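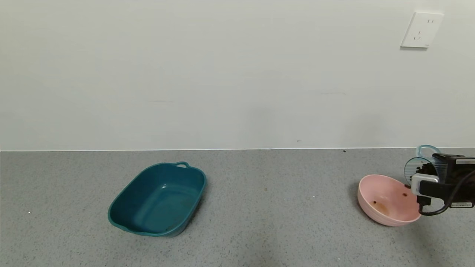

Indlow Sinking Fund Ledger
Two sizes: Droson (desk) and Sanda (bag)
$48, refill pads sold separately

I made the first Indlow ledger after a car repair bill for $425 arrived in the same month as the car registration, the vet and a school trip. None of those were surprises! I knew the car was old, I knew the dog had teeth, and the registration comes every single year. I had a perfectly good monthly budget and it fell over anyway, and I put the whole lot on a credit card and was cross with myself until spring.

So this is a ledger for the stuff that doesn't come every month. People in the savings world call them sinking funds, a name I've never warmed to (it sounds like something going wrong on a boat), but the idea is simple enough. You pick a thing you know you'll have to pay for, you guess what it will cost, you divide by the months you've got left, and you put that much aside each month. The ledger gives every one of those things its own page so you can see how it's coming along.

What's in it

The book has six sections, each with its own tab: House, Car, Health, Family, Holidays and one that's blank for you to name. Mine says Dog. Inside the sections you get fund pages, and each fund page has a box at the top for the target, the due month and the monthly amount, then lines below for money in, money out and the running balance. There's a skinny notes column down the right side that I nearly left out and now use more than anything else on the page. That's where I write things like "quote went up, check again in December."

At the front is a year-at-a-glance spread. You write every irregular bill you can think of into the month it's due, and then you sit and look at it for a while with a cup of something. Please do this one first, before you fill in any fund pages. My first try I went straight to the fund pages because they were more fun, and I forgot the home insurance completely.

At the back there's a page for adding up all your fund balances and checking them against what's really in the savings account. I do mine on the first of the month. If the two numbers don't match, there's a short worksheet for hunting down the difference – it's almost always a transfer I wrote down and never made.

Which size

Droson is the desk size. It lies flat, the lines are generously spaced, and if you have big handwriting or share the book with a partner, get this one. There's room for two people's notes without anybody writing sideways up the margin.

Sanda is smaller and goes in a bag. It has the same sections and the same columns, with fewer lines to a page, so a busy fund will need a second page before the year is out. I carried one all last year and liked it for grocery-store moments, when I wanted to know if there was money in the Holidays fund for the good wrapping paper or if I was about to pinch it from the car.

They cost the same. I know that looks odd, but the small one takes just as long to bind and I didn't want anyone choosing on price and ending up with the wrong book.

Paper and binding

The paper is from Halász and it's thick enough that my usual gel pen doesn't show through. Fountain pens are fine if the nib isn't too wet. Felt-tip markers will come through, and I'd keep highlighters to the front spread. Pencil erases cleanly, and I'd push you hard toward pencil for the target box, as targets move.

The rings open, so pages come out and go back in. I went back and forth on this for ages. A sewn book is prettier, but funds end! You buy the washing machine, the page is finished, and it's a lovely feeling to lift it out and put it in the pocket at the back. There's a pocket at the back, I should have said that sooner.
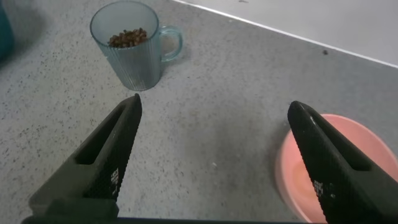 How I use mine

I keep seven funds going at a time. More than that and I start putting tiny amounts into everything and nothing ever fills up, which gets discouraging fast. If you're brand new to this I'd start with two or three, and make one of them something due soon, so you get to spend it and see the thing work before you lose interest.

All my fund money sits in one ordinary savings account. You don't need a separate account for each one (some banks will let you make little pots with names on them, and if yours does and you like it, go ahead). The ledger is what tells me which dollars belong to what. The account just holds them.

On payday I move one lump across and then spend a few minutes splitting it up on paper. When a bill comes, I move the money back to checking, pay it, and write it in the money-out column right then. If I leave it for the weekend I forget. I have tested this many times.

And if you have to raid a fund, raid it! Write where the money went in the notes column and carry on. I took from Holidays to cover a dentist visit last fall and we had a smaller December, and it was fine, and there was no card balance waiting in January.

What it won't do

It isn't a full budget. There's no page for rent, groceries or the phone bill, so you'll want to keep using whatever you use for those, an app or a spreadsheet or the back of an envelope. It also doesn't track investments or retirement accounts, and it can't tell you whether to pay down debt before you save. I have opinions on that, but I'm a person who makes ledgers and not a financial adviser.

It has no dates printed in it, so you can begin in any month you like.

Refills

A refill pad has 48 fund pages, already punched. One pad has lasted me well past a year with the Droson. Check the size before you order, please, since the ring spacing is different and the Sanda pages won't sit properly in the Droson cover. I get an email about this most weeks and I'm always happy to swap them, as long as you haven't written on them yet.

Spare tabs are sold in sets, blank only.

Questions I get a lot

Can two people use one book? Yes, and there's a small initials column next to each entry for that reason. Get the Droson.

Is there a version in other currencies? There are no dollar signs printed on the pages, so it works for any of them.

Do you do a printable one? I don't at the moment. I tried it and home printers kept shrinking the columns until the cents fell off the edge.

What about a leather cover? I get asked this a lot around the holidays. The cover is cloth over board, in gray or dark green, and I'm sticking with those two for now.

Shipping

Ledgers go out in a flat box with card corners. Returns are fine if the pages are unused. If a ring arrives bent (it has happened, they do get dropped), send me a photo and I'll mail you a new cover, and you can keep your pages where they are until it comes.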